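The Ninetieth Try

Tonantzin Mendoza was paid to teach an arm that did not exist. It lived inside the computer at Clendby, and she moved it with a handle on a spring, the same handle her uncle would have called a toy.

The task was simple to say. Bring the hand to the tray, close the fingers on the rim, lift. She had to show it 200 times, and each time had to be a little different, so that the machine would learn the idea and not only the path.

At try 57 Normunds Juška came with two cups of tea and sat down behind her.

"You are too polite with it," he said. "You stop before every movement, as if you ask permission."

"It will learn to be polite, then."

"It will learn to stop."

She knew that he was right. In the evening she had watched the copy, the one that had studied her first tries, and it waited in the same places where she waited. Once it waited for six seconds over nothing. She remembered that moment well. Her phone had rung, and it was her mother, and she had not answered.

After this she tried to be more careful with her thoughts. She put the phone in the drawer. She breathed out and pushed the handle forward.
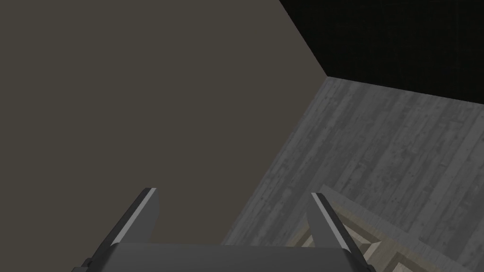 Try 90 began badly. She was too far to the left and her wrist was tired. Normunds said nothing, and she could hear him not saying it. She opened the fingers, turned the handle a little – less than she wanted – and then she did not stop. She let the hand go down in one slow line, as her mother put a sleeping child to bed.

"Keep this one," Normunds said.

She saved it. Then she opened the drawer and took out the phone.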